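Keeping Bakery Leftovers: A Comparison of Open Trays and Lidded Boxes
Student project report, Food and Household Studies, Flurnville
Submitted by Grigoris Vlachopoulos and Elfriede Steinbach
Supervisor: Hauke Lenz
May 2021
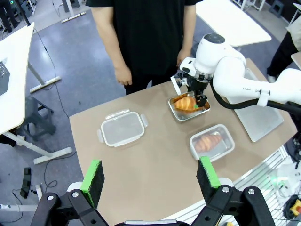
1. Purpose

The project examined how croissants left over at the end of a morning sale should be stored until the following day. The school kiosk at Flurnville has until now placed unsold pastry on metal trays and covered it with a cloth. Students had complained that croissants bought on the second day were hard at the ends. The kiosk asked whether plastic boxes with lids would be worth the cost.

2. Materials

Two ways of storing the pastry were compared: a shallow metal tray and a clear plastic box with a lid. Boxes with latching clips were preferred -- a lid that merely rests on the rim can be knocked out of place when boxes are moved. All croissants came from the Tahiri bakery and were delivered on the morning of each trial. Plain croissants were used for the main trials. Filled ones were left out of the ratings, as the filling affects the crumb.

3. Procedure

In all, 100 croissants were divided equally between trays and boxes. Each was weighed on delivery and again the next morning. Pastry was allowed to cool fully before any lid was closed. The storage room was kept out of direct sunlight, and the heating was not used during the trials.

A panel of 30 students then rated texture and taste on a five-point scale. Panel members were not told how their sample had been stored. Samples were cut across the middle so that every piece included both crust and crumb.

4. Results

Croissants kept in closed boxes lost less weight overnight and were rated softer inside. Their crust, however, was judged leathery by most of the panel. Croissants from the trays kept a firmer crust, but the thin ends had dried out and broke when handled.

A short warming in the oven restored much of the crust on the boxed croissants. It did little for those from the trays, which became drier still. Two boxes closed too early on the first day showed drops of water under the lid, and their contents were excluded.

5. Recommendation

The authors recommend lidded boxes for overnight storage, followed by warming before sale. Trays remain suitable for display during the morning. Croissants should be placed in a single layer and should not be pressed against the side of the box.

6. Limitations

Only one bakery and one type of pastry were tested. Washing and drying of the boxes was not timed, and this should be done before the kiosk places an order.

Comments

Arne Buschmann: Was the oven preheated for the warming test? The report does not say.

Þröstur Kragh: We use paper bags inside the box at home. It helps with the crust.

This site uses cookies to remember your settings. Accept / Decline

Contact | Copyright Flurnville Student Projects | Back to top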